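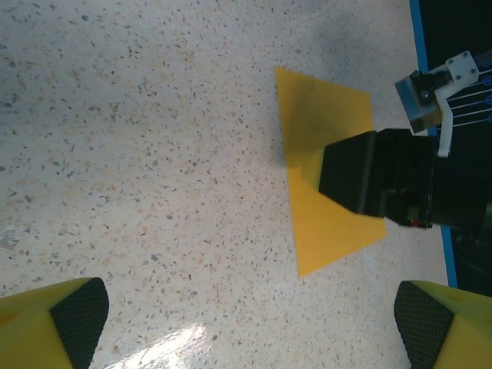

Ticket 279 — Paper folding cell, two arms
Opened: October 23, 2020
Status: open, waiting on part
Logged by: cell maintenance, Gundau

Problem
Folding program stops at the handover step. Controller gives a grip timeout on the right arm. Left arm finishes its move and waits. Eight stops since the last pad change, all at the same step.

Setup
Two arms on one rail, facing each other. Pads are the Clokar mesh type. The handover program came from Hirvonen and has not been edited here. Stock is colored paper, single sheets.

Checked so far
1. Power and network to both arms. No dropouts in the controller log.
2. Mounting plate bolts, both sides. All tight.
3. Pads cleaned with a dry cloth. No change.
4. Ran the open/close test with no paper. Both grippers passed every cycle.
5. Ran the handover at half speed. Stopped on cycle 23 with the same timeout.

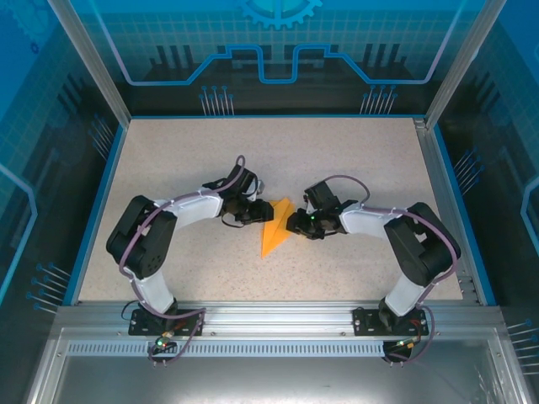
The timeout only comes up when the paper is already folded. Flat sheets go through at any speed. A folded piece is thicker at the center crease, so the jaws stop short of the close position the program expects. The controller then reads that as a failed grip, even when the paper is held fine.

Change made
Raised the close tolerance on the right gripper by 2 mm in the handover step only. Left gripper left alone. Saved as a new program version and kept the old one on the controller in case we need to go back.

Result
Better, still not clean. The timeout is gone at half speed. At full speed it came back once, and the log shows the right jaw slow to close on that cycle. I think that part is mechanical — the same gripper had a stiff jaw in February and was regreased then.

Still to do
Order a jaw slide kit from Grurkeck. Keep the cell at half speed until it's fitted. When the new slide is in, put the tolerance back to the old value first and test with folded pieces before changing anything else. Check cable slack at the wrist on both arms during the same stop.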